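Partition

The instructions for the Plurneo unit ran to six pages and assumed two people. She had the six pages. She read them at the table, turned back to page three, and read that one again.

The unit had come from Dankwa, the shop by the canal, in October. It had been sold as one bath with a divider, complete, and had stood against the wall since then with the delivery note still taped to it. The note said 672, which was either the stock number or the price in a currency she did not use.

Page three dealt with the divider. It was to be lowered evenly, held at the top edge, and kept at right angles to the base at all times. A tolerance of 2 mm was permitted. No advice was given on what to do beyond 2 mm.

She measured the width at the near end, then at the far end, and wrote both figures on the back of the note. They differed by 3 mm. She measured again with the other rule, the steel one from Fosora that her mother had kept in the sewing drawer, and got the same result.

Her mother had divided everything. The larder had a left and a right. The garden had a string down it until the string rotted, and after that it had a row of onions. When the two sisters shared a bedroom there had been a strip of tape on the floor, renewed each spring, and a written schedule for the window.

She had rung her sister on the Sunday number and let it go on for some time. Then she had put the telephone down and fetched the instructions. 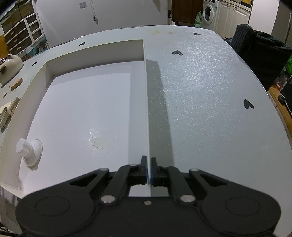 The divider, between its two halves.

The left side was smooth and had a stain in it, faintly yellow. She had tried Potico cream on a cloth, working in small circles as directed on the tube. The right side was rough and speckled, and had hearts stuck to it.

She went back to page three. It asked the second person to confirm that the panel was upright.

"Upright," she said, and turned to page four.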